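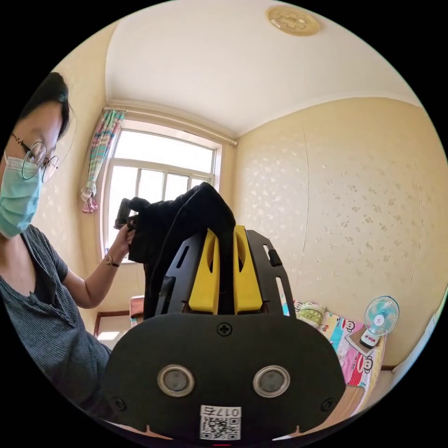 Black laundry: how do you sort, fold and put it away without losing your mind?

Posted in Home & Laundry
July 26, 2019
4 replies so far, showing the 3 most helpful

vera_upstairs

Hi all, longtime reader, first time posting in this part of the site. My question is a bit silly but it's eating up my evenings, so here goes.

Almost everything I own is black. Work tops, leggings, camisoles, a couple of light dresses with thin straps, and a bunch of soft fabric bags I use for groceries and the gym. I like wearing black and I'm not planning to stop! But laundry day is awful. I dump the basket out on the bed and it's one big dark heap, and I can't tell what's what until I've picked it up, shaken it out and turned it around a few times. I hold it up by the window and half the time I still can't tell if I've got a top or a bag, or which side is the front, or if it's inside out.

The straps are the worst part. They come out of the dryer knotted around each other, and around the bags, and last week I pulled one a little too hard and the stitching gave way on a camisole I really like.

So what I'm asking is:

How do you sort a pile of all-black stuff quickly? How do you fold things with thin straps so they stay folded in a drawer? And is there any trick to keep black from going that sad brownish gray? Some of my older tops look terrible next to the new ones.

I live in a small apartment, one bedroom, shared washer and dryer in the basement, one dresser with 4 drawers. I don't have space for a folding table. I do have a decent window in the bedroom. I'm not looking to buy a whole closet system, my sister already tried to talk me into one.

Thank you in advance!

Julián Herrero

Hi Vera, I hope you don't mind a long answer, I worked 13 years in the back room of a small laundry and alterations place in Datanham and black clothes were a big part of my life there (we did the uniforms for two restaurants and a choir, and let me tell you, a choir owns a lot of black).

First thing, you already have the best tool and that's your window. Daylight is so much better than a ceiling lamp for this. With a bulb over your head you're standing in your own light and all the folds turn into one flat shape. So do your sorting in the daytime if your schedule lets you, and stand sideways to the window so the light comes across the fabric. The seams and the weave pop right out. Holding a thing straight up against the glass is good for finding holes and thin spots, but it's not so good for telling front from back, you mostly get an outline. If evenings are all you have, put a lamp low on the dresser and off to one side. Same idea.

Second, put something pale under the pile. We had an old cream bedsheet that we threw over the counter every time a black load came out. I still do it at home. If your bedspread is dark, that's half your trouble right there! Any old white or yellow sheet or towel will do the job.

Third, stop picking things up from the middle. When you grab a bunch of cloth from the middle it just hangs there in a lump and tells you nothing. What I do is find an edge, any edge, and run it through my fingers until I hit something I know. A hem is thick and even. A neckline is usually curved and a bit stretchy. A waistband has elastic in it. A bag handle is a doubled strip and feels stiff compared to a camisole strap. After a couple of weeks your hands know before your eyes do, I promise. Once you've got the edge, hold it with both hands and let the rest drop down, and give it one good shake.

For front and back, look for the label or the little stitched square where the label used to be. If it's a top with no label at all, the front neckline is nearly always cut lower. For the ones that really are the same on both sides, I put one small stitch of colored thread inside the back of the neck. I used red for years, and then I changed to yellow because it's easier to see in bad light. Takes a minute per piece. I did all my wife's black tops one rainy afternoon in May and she has thanked me many times.

Now the straps. Please don't put them loose in the dryer again. Get a couple of mesh bags with zippers and put everything with a thin strap in those, and don't stuff them, half full is plenty. The cloth shopping bags should go in a separate load or at least get their handles tied together in a loose knot before they go in the machine, because it's the long handles that start the trouble. They loop around and everything else joins in.

If you've already got a tangle, lay the whole lump down on the bed. Don't hang it in the air and pull, because the weight of the cloth tightens it. Push slack INTO the knot from both sides till you see a loop open up, then pass the smaller piece through. If you're wearing a watch or a bracelet, take it off for this, I have snagged more than one nice knit on a buckle and it's a horrible feeling.

Folding, this is how we did the camisoles:

Lay it face down on the bed, flat.
Bring the straps down onto the back so they lie inside the shape of the body.
Fold one side in to the middle, then the other side over it. You have a long strip now with the straps caught in the inside.
Fold the bottom up to the halfway point, and then once more.
Stand it in the drawer on its folded edge, like a file in a cabinet.

The straps can't get out because they're wrapped up in the middle. The light dresses go the same way, you just need an extra fold. Slippery fabric will slide around a bit, so for those I roll the last part instead of folding.

The bags don't belong in the dresser at all, if you ask me. Pick your strongest one, fold the others flat in thirds and file them inside it, then hang it on a hook behind the door. That gives you some drawer back and you'll never again put on a bag thinking it's a tank top (my nephew did this at 20 years old, in a hurry, with his arm through the handle).

As for your stitching that came loose, if it's only where the strap joins the top, it's an easy fix. Double black thread, go back and forth over the same spot six or seven times, and finish on the inside. Do it near the window too. Black thread on black cloth at night is a punishment. Slip a piece of white paper behind where you're working and it gets a lot easier.

Good luck, and write back if the camisole gives you trouble!

pidoditz

cold water and turn them inside out. thats it for the fading. also dont overfill the washer.

i just use the chair method for folding lol (everything on the chair)

Pană

I'm another all-black person and I agree with nearly everything Julián said, especially the sheet. I started doing that with a pale yellow one and it cut down my grumbling by a lot. A few things I'd add, mostly on the gray problem, since that part only got a very short answer.

Pidoditz is right about cold water and inside out. Most of what looks like fading on my clothes was the surface getting rubbed fuzzy, and the fuzz catches the light and looks gray. Inside out means the rubbing happens on the side that doesn't show. Zip up any zippers too, and keep the jeans and towels out of that load completely. Towels are terrible for black clothes, you get lint on everything and then you're standing there with a sticky roller for as long as it took to wash them.

Go easy on the detergent. I was using way too much, and what I thought was fading on two of my tops was partly soap that hadn't rinsed out. I put them through one more rinse with nothing added and they came out noticeably darker. Yours might really be faded, so I can't promise anything, but it's a free thing to try before you give up on them.

With a shared dryer you probably can't control much, but if you can hang the tops, do. Just not in that nice sunny window! Use the window for sorting and dry things somewhere shady. I ruined the shoulders on a black cardigan that way – it had a stripe of brown across it after one summer. I have a folding rack that goes over the bathtub and it holds most of a load.

For truly tired tops there's fabric dye, but read the box first, because it depends on what the cloth is made of. Cotton took it great for me. The polyester ones barely changed, and neither did the stitching on the cotton ones, so I've got a black top with brownish seams. I wear it to clean the oven.

The one place I do it differently from Julián is the sorting order. I don't go piece by piece. I do a first pass where I only pull out anything with a strap or a handle and drop it on one side of the bed, no shaking, no checking. Then everything left is a sleeved top or leggings and those are easy to tell apart. Then I go back to the strappy side and take my time with it. I felt like I had 1000 black camisoles until I did it this way. I have nine.

And with your dresser, I'd give the strappy things their own shallow drawer, top one if you can. I cut down a couple of shoeboxes to use as dividers and they've lasted fine. If the folded pieces fall over as the drawer empties out, put a rolled pair of socks at the end of the row.

vera_upstairs

Oh this is wonderful, thank you all three! My bedspread is navy blue so yes, guilty. I found an old white sheet in the closet and tried the "find an edge" thing this afternoon and got through the whole basket before dinner. I tied the handles of the bags together for the next load as well.

Julián, I'm going to try the strap repair with the paper behind it. Does it matter if the thread is cotton or polyester? I have one of those little travel sewing kits and it doesn't say.

Julián Herrero

For a strap I'd go with polyester, it's stronger and it gives a little. The thread in those travel kits is usually weak whatever it is. Give it a sharp tug between your hands and if it snaps easily, buy a small spool of the good stuff. And sew on the white sheet if you drop needles like I do, you'll find them again.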